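About Tenholm Stories

Tenholm Stories publishes serial fiction set in imagined wars and occupied countries. All of our authors and readers are adults.

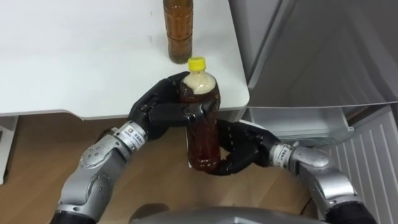 Heather Jardine wrote to us in September that she had read all 108 chapters of Budska and still wanted the garrison town to have one more winter. Her letter is kept with the manuscript.

The archive now holds 275 completed serials – 99 of them by first-time authors – and each is read by two editors before release. Sylvie Melnyk oversees historical and alternate-history work. Struan Ogilvie is responsible for the Castar cycle, now in its seventh volume.

Submissions are open to writers in any country. Enquiries should be directed to Agnes Paterson at the editorial office.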